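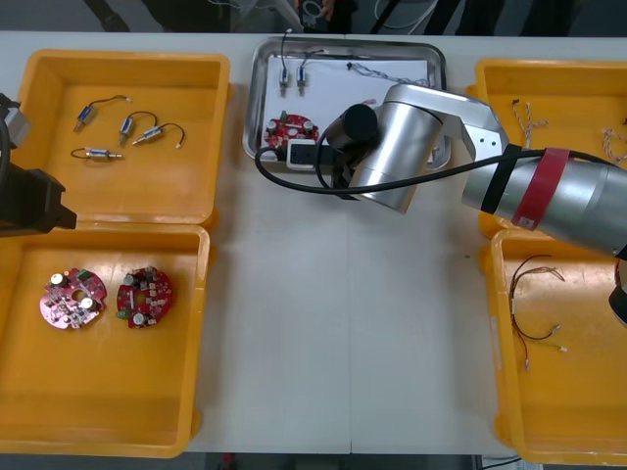 Pornstead : les petits moteurs et les cartes rouges ont trouvé leur table

L'atelier de réparation de Pornstead a rouvert mardi, après quelques semaines de rangement qui, de l'avis des habitués, n'étaient pas du luxe. On y vient pour un ventilateur qui grince, un jouet muet, une pompe d'aquarium fatiguée, et l'on en repart souvent avec un café dans le ventre et deux ou trois mots d'électronique en plus. La grande nouveauté de la saison tient sur une table blanche : un poste de tri pour les petites pièces, avec des bacs en plastique jaune et un plateau en inox garni d'une feuille de papier blanc.

« Avant, tout finissait dans le même carton, les moteurs, les cartes, les vis, et bonne chance à celui qui cherchait quelque chose », raconte Khrystyna Vakulenko, qui anime le lieu depuis son ouverture. Les moteurs, de petits cylindres argentés avec leurs deux fils noirs et leur connecteur blanc, ont désormais leur bac. Les cartes électroniques ont le leur, et c'est bien plus agréable pour tout le monde – surtout pour les cartes !
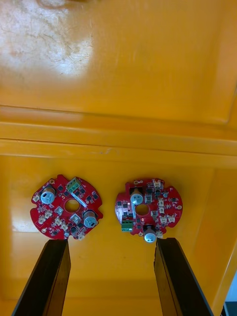 Temps de lecture : 2 min

Ces cartes, parlons-en un peu, car elles intriguent beaucoup les visiteurs. Rouges, à peu près rondes, le bord plein d'encoches et un trou au milieu, elles proviennent d'un lot cédé par la maison Panasiuk, installée à Talport, qui vidait une réserve et cherchait à qui en faire profiter. Le lot comptait 663 pièces en tout, moteurs compris. Awuor Mrema, qui s'occupe des ateliers du soir, s'en sert déjà pour apprendre aux débutants à reconnaître un condensateur ou un bornier sans ouvrir l'appareil de la grand-mère. « On les pose à plat, on les regarde longtemps, on se trompe, on recommence, dit-elle. Les gens sont toujours surpris du temps qu'on peut passer sur une seule carte. »

Le plateau, lui, sert d'étape entre deux bacs. On y met la pièce dont on s'occupe, on la voit bien sur le papier clair, et on change la feuille quand elle a trop vécu. La méthode vient de l'atelier voisin de Sesberg, où l'équipe est allée passer une journée fort sympathique – et fort bien nourrie, nous dit-on – avant de réorganiser son propre matériel.

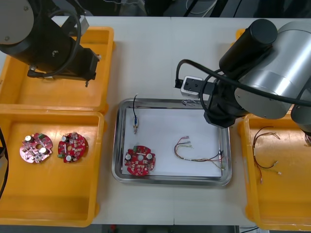 Les prochains rendez-vous

Les séances de tri reprennent chaque mardi à 18 heures, et il n'est pas nécessaire de s'y connaître. Une initiation à la lecture des cartes électroniques est également prévue en juin, toujours avec Awuor Mrema ; la salle peut accueillir 40 personnes et l'inscription se fait sur place, auprès de l'équipe. Ceux qui ont chez eux de petits moteurs dont ils ne savent que faire peuvent les apporter le même soir, si possible avec leurs fils et leurs connecteurs.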